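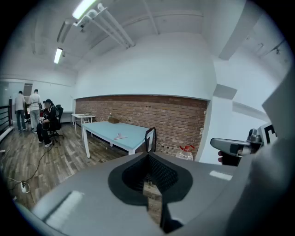

Holzboden wieder schön bekommen: meine Tipps für den Winter

Kaum läuft die Heizung, knarzt es bei uns im Flur und die Fugen gehen auf. Das ist erst mal kein Drama, Holz arbeitet eben! Trotzdem habe ich mir über die Jahre ein paar Sachen angewöhnt (manche davon nach richtig blöden Fehlern).

Fegen, dann erst wischen
Sand ist der schlimmste Feind. Ich gehe erst mit dem weichen Besen durch, dann mit dem Sauger, Bürste ausgefahren. Gewischt wird nebelfeucht, also das Tuch so lange auswringen, bis wirklich nichts mehr tropft. Auf den Eimer kommen bei mir 60 ml Holzbodenseife, mehr macht bloß Schlieren.

Kleine Kratzer
Eine halbe Walnuss drüberreiben, kurz warten, mit einem Baumwolltuch nachpolieren. Klappt bei geöltem Boden prima, bei Lack eher nicht. Für tiefere Macken nehme ich Hartwachs von Nogueira, das lässt sich gut mischen, und lieber erst mal in der Ecke hinterm Schrank testen.

Wenn es knarzt
Talkum in die Fuge streuen, mit dem Pinsel einarbeiten, ein paarmal drauf herumlaufen, den Rest absaugen. Den Trick habe ich von Lucimara Teixeira aus dem Hausflur gegenüber, und seitdem komme ich nachts in die Küche, ohne das halbe Haus zu wecken.
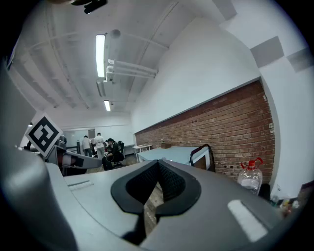 Holzboden, ein Streifen davon im Spalt

Nachölen
Einmal im Jahr, bei mir im Januar. Drei dünne Schichten sind besser als eine dicke, die klebt sonst ewig. Zwischendurch schleife ich ganz leicht mit 200er Papier an. Und bitte die öligen Lappen draußen ausgebreitet trocknen lassen, zusammengeknüllt können die sich selbst entzünden!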